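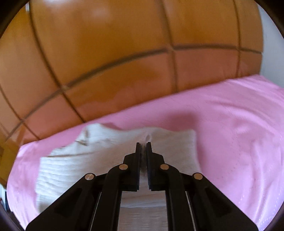
Honville Open Workshop, evening course: Building a Hand-Held Gripper
Handout 4: Soft Things
Bjartur Thoroddsen, 18 October 2018

Welcome back! Last session we got the linkages moving and most of you went home with a gripper that could pick up a matchbox. Tonight we leave boxes behind and go to cloth, my favorite part of the whole course. A box has a width, and you close until you hit it. A towel on a bed has almost no height at all, it changes shape the moment you touch it, and it has no opinion about where you ought to grab it. Wonderful stuff.

Bring: your gripper, the small hex key, spare pivot pins, and one piece of laundry you don't mind getting snagged.

1. Quick recap of the linkage

Each side of the gripper is a four-bar linkage. Two arms run up from the body, an outer one and an inner one, and the finger bracket bridges them at the top. If the arms are the same length and the pivots on the bracket are spaced like the pivots on the body, the finger keeps its angle all the way through the stroke. That is what we call a parallel jaw.

Play in the pivots adds up. A pin that wiggles a hair in its hole turns into a finger that wiggles a good deal at the tip. With a box you will never notice. With a thin napkin you will, every single time.

Check before you start:
Close the jaws on a strip of printer paper and tug. It should hold along the whole face. If the paper swings like a pendulum, only one spot is touching.
Push each finger sideways with your thumb. If it clicks, the pin is loose or the hole is worn.
Open and close slowly while looking straight down at the tips. Both fingers should reach the center line together.

Poul Ravn ran his first pair of printed arms for 987 open-and-close strokes before one of the holes went oval. He wrote down every stroke in groups of five on the back of a pizza box, and the box is now on the shelf over the drill press. Go look at it!

2. The pinch

To pick up flat cloth you need a ridge. Set the open jaws down so the tips just touch, press lightly, and close. Friction drags the fabric in from both sides until it has nowhere to go but up, and then you have a fold between the fingers.

Start with the jaws 50 mm apart. Wider gives a bigger fold, but a stiff fabric may spring back before you finish closing. Much narrower and the tips slide over the top without gathering anything.

What you put underneath matters as well. A slippery sheet lets the top cloth travel, so it gathers easily but also wanders. A rough blanket holds it still and you may pinch both layers. Try the same towel on two surfaces and feel the difference in your hand.

Common trouble:
Tips skate over the cloth: press a bit more, or roughen the pads.
Cloth comes up and falls straight out: the pads are meeting at the bottom and gaping at the top, or the other way around. Back to the paper test.
You get the sheet too: less pressure, and come in more slowly.

3. Two grippers, one garment
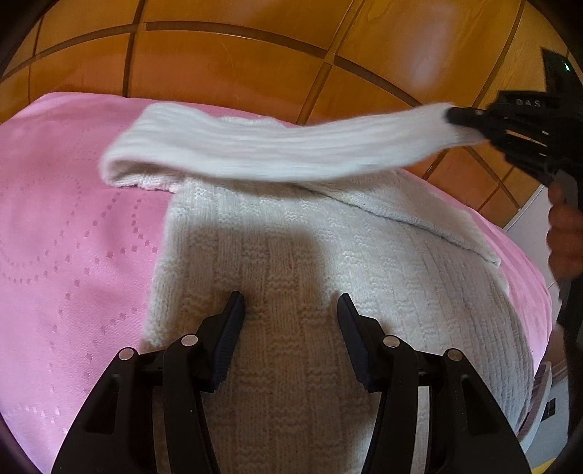 Folding a knit with one gripper is possible, in the way that tying your shoes with one hand is possible. Two grippers change everything, and you can feel it in the first minute. One holds, the other goes looking for its next grip, and then they swap. Start at an edge where the knit is thick. A ribbed band is a gift, long and sturdy and easy to find by eye, and once the one at the upper right has an end of it lifted off the bed, the second can wait over the body of the garment with its jaws wide open. Look at the fine ridges running across the inner faces of those finger pads, too. On a knit that bumpy, ridges give you something to catch with, and you can squeeze less.

Rules for working in pairs:
Say "got it" out loud when you are holding, and "letting go" before you let go.
The holder keeps still. Resist the urge to help!
Watch the linkages. Two sets of arms will happily tangle if you both come in from the same side.
Keep an eye on your shadow. If your tool darkens the spot your partner is aiming for, shift over.

Knits stretch, so lift gently and let the weight settle before you move sideways. If you pull and move at once, the fabric keeps traveling after your hand has stopped, and the fold lands somewhere you didn't choose.

4. Pads

We have three kinds in the drawer tonight. The smooth ones are fine for paper and cardboard. The Balell pads have a soft face and grip cotton very well, though they pick up lint, so wipe them between rounds. The ridged ones are our own, from the file Shehata drew up in March, and you are welcome to change it. Try coarser ridges. Try them slanted! I would love to see somebody bring in a pair I haven't thought of.

A full set of spare pads and pins is 199 kr from the cupboard by the door. Write your name on the list.

5. Exercise for tonight

Work in twos. Spread a sheet over the padded table or use the bed in the back room, and lay one garment flat on it.

First round, one gripper only. Make a clean pinch in the middle of the cloth, lift a hand's width, and set it down again.
Second round, both grippers. Fold one edge over to meet the other.
Third round, swap garments with the pair next to you and fold theirs.

Note which pads you used and where the first grip went. The Lilleo group kept notes like this all last winter and ended up with 2717 lines, and reading through them taught me more about hems than I ever expected to know.

For next time: take your gripper home and fold whatever is in the basket. Bring back the one item that beat you. Fitted sheets count as one item, and yes, I will be trying one too.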